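Shelf tidying with a two-arm robot: house rules for teleop sessions
Kuveck handling notes, part 6. Updated September

Quick one, written between sessions so excuse the typing. Covers book and shelf work only. Kitchen stuff is in the Miranda notes, don't mix them up, the force limits are different.

Before you power on

Check the floor first. Loose cables, chair legs, bags. If a cable can reach a wheel or a foot it gets moved or taped.
Stop button within arm's reach of the operator. Second person in the room has the other one. No second person, no session.
Run the joint check. All of it, both arms, even if you ran it before lunch.
Set the shelf profile in Pluteo. Speed cap goes to 16 per cent near furniture. It does not reset itself when you swap operators so look at the number, don't assume.

Picking up a book

Approach with both arms open, slow, wrists level with each other as near as you can get. One gripper makes contact, then the other. Never both at once - if they close together you can't tell which one is pushing.

Paperbacks bend. Grip on the cover near an edge, pads flat, and stop closing as soon as the book stops slipping. More squeeze doesn't help and it creases the spine. Glossy covers are worse, and glare off them will fool you on depth, so go by the pads and not by the shine.
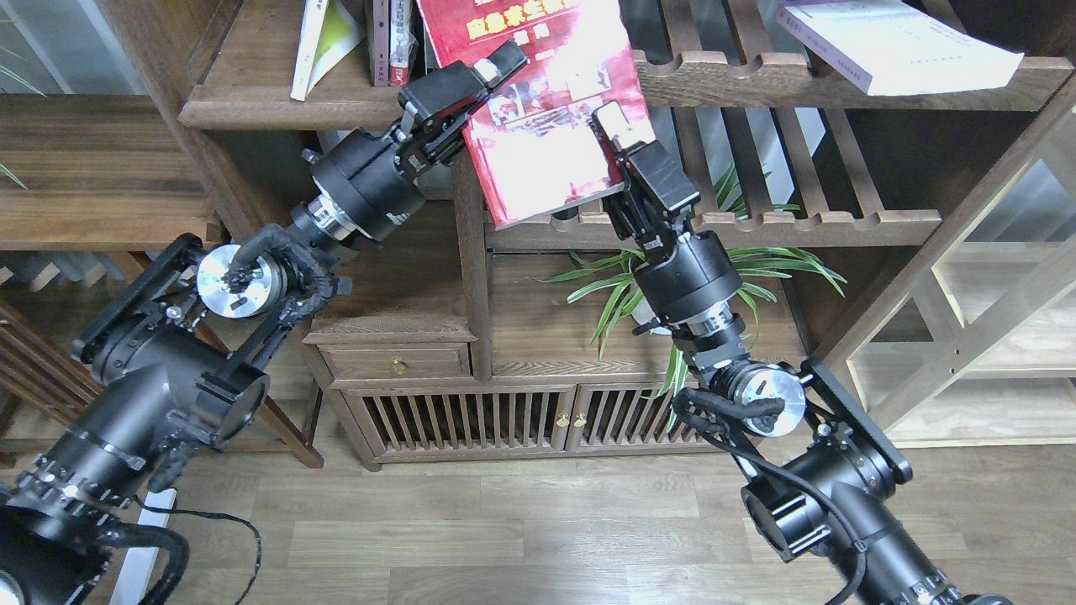
Two-arm hold on a softcover, one pad high on the left and one low on the right.

Diagonal hold like that is fine for thin books. For anything heavy use the lower corners, both sides, and keep it upright untill you are clear of the shelf.

Don't hold a book out in front of the shelf for longer than you need. Limit is 11 seconds, then put it back or set it down. Motors warm up, pads creep, book goes on the floor.

Putting it down

Flat is allowed. Upright is better but only if there's a neighbour to lean on.
Release one gripper. Wait. Release the other.
Back straight out before you turn the wrist. Straight out means straight out, this is where most of the scraped wood comes from.
Overhang: a bit over the front edge is OK while you are still working, not OK at the end of a session. Push it back with a closed gripper, fingertips only.

Plants, knobs and other things in the way

Treat leaves as solid. Long ones catch in the jaws and the whole pot comes with them. Come in from the front, fingers pointing up, and hold off short of the pot before you commit to anything. Other arm stays out to the side, parked, not hovering.

Small brass knobs: don't touch unless the task says drawer or door. They snag on the brackets further down the arm, which you won't be watching becuase you'll be watching the fingers. Check the elbows every time you drop the wrists.

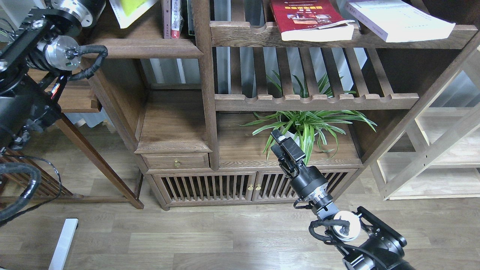 Brovik site comment on the draft: we'd go further than this and ban any work near a pot unless the second person is standing on the plant side with a hand on the stop. We log every contact, 1,895 so far, and the ones that made a mess were nearly all someone reaching past a thing to get at another thing.

Fair point, adopted. Second person stands plant side from now on. Rest of the Brovik comments will go in the next update.

If something falls

Stop. Don't try to catch it with the arms, not even slowly.
Both arms back to park, then power off, then go in by hand.
Write it down the same session: what, which arm, what speed. Two lines is plenty.

End of session

Arms parked, stop pressed in, books pushed back from the edge. Wipe the pads, dust kills the grip faster than wear does. Pads get swapped after up to 6 sessions, sooner if they've gone shiny. Spares are in the drawer under the Pluteo screen, put the old ones in the tub next to it.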